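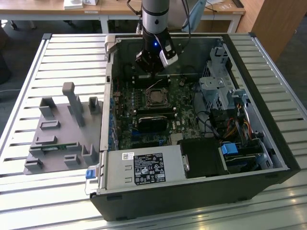
Memory faults get blamed for a good deal they never did, so try the cheap checks before you order anything. A new module will not cure a full disk, whatever the seller's page claims. If you still want to go ahead, lay the tower on its side with the panel off and the inside facing up. The memory module lies across the green board, below the processor socket. Leave the socket's lever and metal frame alone.

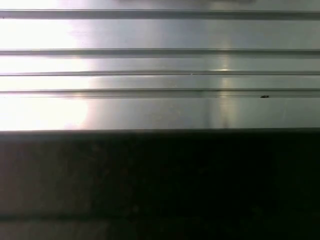

Nidia Salazar
Workshop guides editor, Ledwood

4.2 Refitting the memory module

Before you start: shut down, pull the mains lead and hold the power button in for a few seconds.

1. Wipe the bench. Grooved metal tops look clean and seldom are – check along the lips of the grooves for dark specks, and pick them out before you put any parts down.

2. Touch bare metal on the case. Wrist straps are fine too, if you remember to clip them on.

3. Open the catches and lift the module out by its edges.

4. Line up the notch and press down evenly. If it resists, turn the module round and try again. Force is no help here.

5. Close the case, reconnect the mains and start up.

Note: the first start may be slow. Give it 70 seconds before you decide it has failed.

Caution: do not open the power supply. There is nothing inside it for you to mend.

Contact sprays are sold as a cure for all this. We have yet to be persuaded. If the fault comes back, see page 104.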